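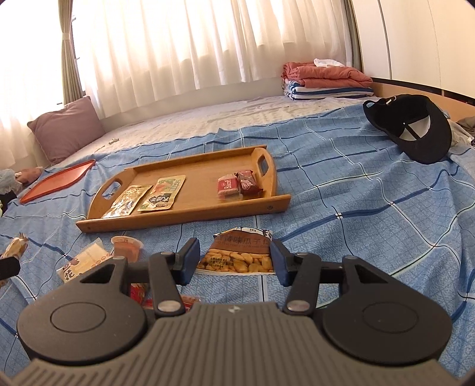

Ticket 552
Subject: Casket ordered through Dokier not released to funeral home, service is tomorrow
Product: Dokier order portal, funeral home account
Opened by: Fotini Karagiannis, Lurdale Funeral Home
Priority: Urgent
Status: Resolved

Fotini Karagiannis, 8:10 am
Good morning. We placed an order for one casket (oak, cream lining, full couch) with the supplier Gestel through your portal. The family chose it in our office and signed for it. The viewing is tomorrow at 10 am and the burial is at noon. On my screen the order says "Confirmed". I called Gestel to ask at what time the truck will come, and they told me that they have no order from us. Please check very quickly. The family has relatives coming from abroad and we can't move the service.

Orestis Petridis, support, 8:22 am
Good morning Fotini. I am sorry for the situation. I took the ticket and I am looking at it now. Please can you tell me:
the order reference, it starts with LU
if you received the confirmation email
if you changed something in the order after the first time you sent it

Fotini Karagiannis, 8:31 am
The reference is LU-379. Yes, I received the email, it came immediately. And yes, I changed the order one time. The son called in the evening and asked for a name plate with the name in Greek and also in English letters. I opened the order, I added the second line for the plate, and I pressed Save. It said "Confirmed" again, so I thought it was fine.

Orestis Petridis, 8:49 am
Thank you, this helps very much. I can see the two versions of the order in our system. The first version was sent to Gestel and then canceled by the change, as it should be. The second version was never sent. It is waiting in the outgoing queue with the message "field too long". Your screen shows the status of our side only, and for this reason you see "Confirmed".

Please do not press Save again for the moment. If you do it, the portal will make a third version and we can get two caskets delivered, or two invoices.

Fotini Karagiannis, 8:53 am
I will not touch it. But what do I say to the family? The daughter is coming here at 11 with the clothes.

Orestis Petridis, 8:58 am
I would not tell them anything yet, but of course you know the family and I don't. I am calling Gestel on the phone now to ask if they have the model in the warehouse.

Orestis Petridis, 9:20 am
I spoke with Renata Benítez at Gestel dispatch. The model is in stock. The truck for your area leaves at 1 pm, and she can put the casket on it if she has a written order before 11:30. The name plate is engraved in a different workshop and she is checking with them.

Internal note, Orestis Petridis, 9:26 am
Asked Vasiliki Tzanetos to look at the field. The plate text on the order form accepts 200 characters. The Gestel connection accepts 50. The Greek letters seem to be counted double on their side, so the text went over the limit even though it looks short.

Internal note, Vasiliki Tzanetos, 9:44 am
Confirmed. I repeated it on the test account with a Greek name in one line and Latin letters in the second. It fails every time. With only Latin letters it passes. The rejection comes back to us, but it is written only in the log and the status on the order page does not change. So these are two different faults, and I will open one ticket for each.

Orestis Petridis, 9:57 am
Fotini, we found the cause. The text for the plate is too long for the supplier's system when it has Greek letters. I would like to do the following, if you agree. I remove the plate text from the order and send the order again from our side. Then you send the plate text to Renata by email, exactly as the family wrote it, and she gives it to the engraver by hand.

Fotini Karagiannis, 10:01 am
I agree. Please send it. I am writing the email now, with the accents checked.

Orestis Petridis, 10:06 am
Sent. I see the receipt from Gestel, not only from our side.

Fotini Karagiannis, 10:40 am
Renata called me. The casket is on the 1 pm truck. The engraver will finish the plate this afternoon and a driver brings it to us before 6.

Fotini Karagiannis, 5:35 pm
The casket arrived at 3:15 pm without any damage. The plate came just now and both names are spelled correctly. Our director, Evanthia Christodoulou, asks if the same thing can happen with our other open orders. We have one with the supplier Nzioka, also with a Greek plate.

Orestis Petridis, 5:52 pm
I am very glad to read it. I checked the Nzioka order and it was received by them. Their connection accepts the full length. For Gestel, until the correction is published, please leave the plate field empty when the text has Greek letters, and send the text by email with the order reference in the subject. I will write to you when this is no longer necessary. Vasiliki expects to have the status fault corrected first, and the length of the field in April.

I am changing this ticket to Resolved. If you answer, it opens again.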